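Felia Park open day: training base visit report

Posted Jul 10, 2026

The Flirnville Mets opened their new rugby league training base at Felia Park to members and press this week, the first time outsiders have been allowed past the reception desk. The club moved its first-grade squad here from the old ground behind the showgrounds in October, and the reserve-grade and junior squads followed over the summer. These notes cover the parts of the site that were open. The medical rooms and the coaches' offices were not on the route.

Getting in

Entry is from the north side, off the service road. The main parking lot was reserved for staff, and visitors were sent to the grass lot next to the netball courts. It drains poorly near the gate. The walk to reception is short and level. Groups left at fixed times and were given colored wristbands. Our group was taken through by a member of the operations staff who knew the building systems well and was less sure of the football program, which suited this report.

Fields

There are 2 full-size fields, side by side, with a shared service strip between them. Field A is natural grass on a sand base. Field B is a hybrid surface, with synthetic fiber stitched into the turf to hold the root zone together. Contact work is done on B in the wet months, and A is kept for captain's runs and opposed sessions close to a game.

Irrigation is by pop-up heads on a programmable controller, fed from a tank behind the equipment shed. Both fields have moisture probes at several depths, and the grounds staff check the readings before each session and adjust the program by hand. They do not yet trust the controller to do it alone. The in-goal areas on A were soft on the day and the turf had lifted near one set of posts. We were told the posts are set in sleeves and can be moved sideways to spread the wear, although this has not been done so far.

Lighting is LED on 6 poles. It can be run at half output for training or full output for trial games. The neighbors to the east objected to the original plan, and shields were added to the lamps on that side. The result is a slightly darker touchline on the far edge of field B, which a few of the juniors have apparently complained about when catching high balls.

Gym

The gym takes up most of the ground floor. It is a long room with roller doors onto field A, so players can go from lifting to running without passing through the locker room. The racks stand in a double row down the middle, each with its own platform, and the floor under them is a separate slab to keep vibration out of the rest of the building. You can still hear a dropped bar upstairs.

Bar speed is measured at every rack and sent to a screen on the end wall. The strength staff set a target speed for each lift, and the player drops weight when the speed falls below it. During the season, forwards lift twice a week and backs follow the same pattern with fewer sets.

At the far end is a wrestling area with wall padding to shoulder height. It is smaller than the one at the old ground. Staff said the first-grade squad is split into two groups to use it, and the session plan has been changed to fit.

Recovery and locker rooms

The recovery area has a cold pool and a hot pool, both sunk into the floor with steps and a rail. Filtration is in a plant room behind a glass panel, and this was the best-explained stop of the visit. The cold side runs on its own chiller. When the chiller tripped in the first warm spell, the club went back to ice in tubs for a week while a part was sourced.

The first-grade locker room has 25 stalls, arranged in a horseshoe. Each has a ventilated boot drawer underneath with a small fan. The junior locker room is plainer, with benches and hooks, and it shares showers with the visiting team.
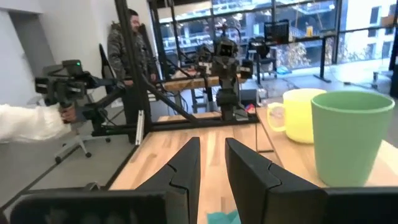 Video and data

Upstairs is the review room, a tiered space with 21 seats. The club uses a system called Rinila for tagging training footage. Cameras are fixed on masts at the halfway line and behind each in-goal, and an analyst tags play-the-balls, line speed and kick pressure as the session runs. Clips are ready by the time the players have showered.

Tracking units are worn between the shoulder blades in a vest. The figures go to the strength staff first and to the coaches after that. We asked whether players can see their own numbers and were told that they can, one day later. The demonstration clip was from a preseason session and showed a left-edge defensive drill – useful, but it was played too fast to follow the tagging.

Practical points

The route takes a little over an hour with questions. There is a lift to the upper floor, but the viewing deck over field B has a step at the door. Food was limited to a sausage stand and a coffee cart by the netball courts, card only. Photography was allowed everywhere except the review room, where opposition notes were still on one of the whiteboards.

Wristbands from the morning groups were also good for the junior trial on field A, which started late. Shade on that side is limited to the overhang of the gym roof, and the seats under it filled well before kickoff. The club says a second open day will be held once the viewing deck has been fitted with permanent seating.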